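The Kurholm mum was 14 weeks along when she told her family, two weeks later than she had planned.

"I was sick from the first day and I couldn't face the phone calls," she said. "My sister guessed anyway."
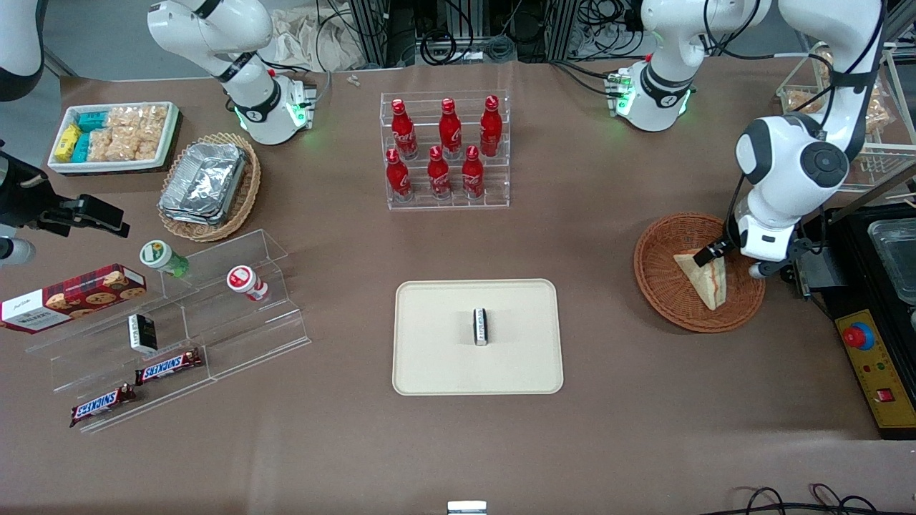
By Pandavora Staff

She and her partner tried for two years before the clinic in Barta called in November. "I was at work - I just sat down on the floor," she said.

The baby is due in winter. They have a list of 10 names and agree on none.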